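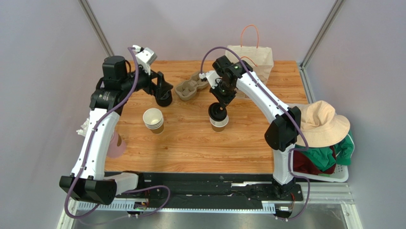
*3 min read*

I went to Wusetti in February with my arms already folded. Mwanahawa Mugo had been on at me for months to come and have a go, on the grounds that I keep writing rude things about robot demos without having sat in the chair. Fair enough. I have now sat in the chair.

The job is takeaway coffee with the coffee left out. You put a lid on a paper cup, put the cup in the cardboard carrier, and put the carrier in the tote bag at the back. You do this by holding two small handles that copy your movements over to the two arms on the table, and everything gets recorded, what the cameras saw and where the joints were, in a program they call Atau. Then you do it again. When there are enough recordings, a model is trained on the lot and the arms are left to do it without you.

They had 80 recordings of this task when I arrived and wanted more.

I'd assumed the driving would be the easy bit, because every clip I've seen online makes it look like puppetry. It is puppetry, if the puppet has no feeling in its fingers and you're wearing oven gloves. Lids come in a nested stack. If you or I want one lid we slide a thumb under the rim, feel it give and peel it off, and we don't think about any of it. With a gripper you get hold of the rim and hope. My first try brought the whole stack up, tilted, directly above the cup, and I sat there with the right arm hanging in the air and no idea what came next. The left gripper was open and doing nothing over the spare cups. I had forgotten it was mine too.

Gitau Gachanja, who looks after the bench, told me to lower the stack and start again. I asked whether the bad one would be deleted.

"Depends how bad," he said.

I've been chewing on that since. Somebody decides which attempts count as good teaching, and as far as I could see the somebody was Gitau, with a keyboard shortcut. He's careful and he clearly knows the table. But when a company says its robot "learned from human demonstrations", I picture something like an apprentice watching a master, and what I saw was a tired person (me) fumbling with catering supplies while another person sorted the fumbles into two piles.

I did 14 in the end. Gitau kept eight of them, and I was absurdly pleased with that.

You do get better, I'll give them that. By the fifth or sixth go I'd stopped watching the handles and was watching the lid. But what I'd got better at was the quirks of that particular rig — the tiny lag, the way the wrist wants to swing wide if you rush it, how far you can close the fingers before the rim buckles. I had picked up a whole set of habits, and some of them were plainly silly. I always came in from the right. I always paused over the cup for a second before letting go, because I was nervous. Mwanahawa said the model would very likely pick up the pause. So there may one day be a robot in a café somewhere that hesitates before every cappuccino on account of me.

She thinks this is funny and also solvable. Get more people in the chair, she says, and the habits wash out. Perhaps they do. I can also imagine them adding up to a mush, where one person goes left and another goes right and the machine goes through the middle and knocks the cup over. I put this to her and she said yes, that happens, and then talked for a good while about how they try to stop it. I followed half.

**What I'd want to know before believing any of it**

Does it work when the cups are a different size? Does it work when the bag has flopped shut, or the handles have fallen across the opening? The tote was standing up nicely, mouth open, each time I drove. Bags in the world don't do that. And a cup with nothing in it is a very forgiving thing to wave about. I asked about liquid. There were plans for liquid.

I did see the trained version run, three times. Once it went all the way through and I'll admit the back of my neck prickled a bit. Once it lifted two lids, pressed both on and carried on quite happily. And once it stopped over the carrier and stayed there until Gitau switched it off. I'm not going to turn three goes into a percentage, and I'd ask the people who write press releases to show the same restraint.

Mwanahawa's argument, which I'll try to put fairly, is that the old way was worse. She spent years at Rerklow writing out every movement by hand for a packing line, and if a box turned up slightly crooked the whole thing fell over. Showing a machine what you want is quicker to set up and copes with a bit of mess. She has done both and I've done neither, so that carries some weight with me.

My trouble is with the word "showing". When I show my nephew how to lid a cup he gets it in one, then asks why the lid has ridges. He could do a jam jar afterwards. I spent an afternoon with aching shoulders, supplying eight slightly different versions of one small chore, and I can't tell you that anything on that table now knows what a lid is for. It may not need to. Plenty of useful machines don't know what they're for. I'd just like us to use a plainer word until the jam jar turns up.

They've asked me back for the next task, which is called Barasa for reasons I didn't catch and involves folding something. I said I'd think about it, and then on the way home I stopped for a tea and spent far too long watching the lad behind the counter flick a lid off the stack with one finger while looking the other way.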